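Home | Shows | Guides | Forum | Contact

Section 4. Following a series and setting up renewal alerts

With the Mukonus app you can follow a television series and receive a message when there is news about its next season. Please finish Section 3 (creating your profile) before you start. The steps are the same on phone and on tablet.

1. Open the app and tap Search. Type the name of the series. For our instructions we use Fluvside, the family drama, which has two entries in the catalogue: the original and the spinoff.

2. Choose the correct entry. Look at the year beside the title and at the first name in the cast list. For the original it is Ulises Montoya.

3. Tap Follow. The star changes its colour from grey to yellow.

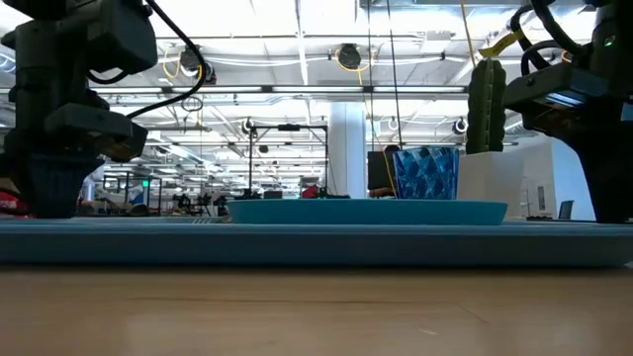 4. Go to My Series and open the alert settings. There are three levels:
Confirmed - only news which the network or the producers have announced.
Reported - also news from entertainment magazines.
Everything - also rumours and fan discussion.

Note: The level Everything can send up to 40 messages in one day when a season finale is shown. We recommend Confirmed for the first weeks.

5. Set your quiet hours. During this time the messages are collected and you receive them together in the morning.

6. If you don't want to learn the ending before you watch, switch on Spoiler Guard. The app then hides the episode titles and the names of guest actors.

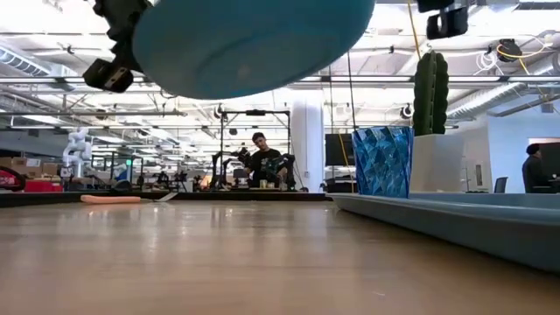 Caution: Spoiler Guard works only inside the app. It does not hide the text of e-mail alerts. To avoid this, switch off e-mail alerts in your profile.

7. Add your episode history. Mark each season as Watched, or import a list from another service. The import file can contain a maximum of 1,000 episodes. A longer list must be divided into two files.

8. Tap Save and wait for the green tick. If you leave the page earlier, your alert level goes back to Confirmed.

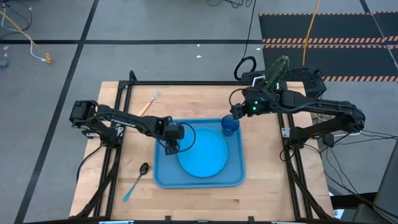

4.1 When a series is cancelled

A cancelled series stays in My Series for 30 days with a red label. After this it moves to the Archive, but your history and your ratings are kept. If another network takes the series, as happened with Achari after its second season, the app moves it back by itself and you don't need to follow it again.

Last revised 12th December

Shares 400 | Comments 3

Harish Thevar
Thanks, clear instructions. I had followed the wrong Fluvside since October and wondered why there was never any news.

telly_moth
Can you please add an alert for when the cast changes? I only watch Zirkamach for the villain and he may be leaving.

Bronwyn
Step 8 caught me twice. My favourite show got cancelled and I found out from my sister.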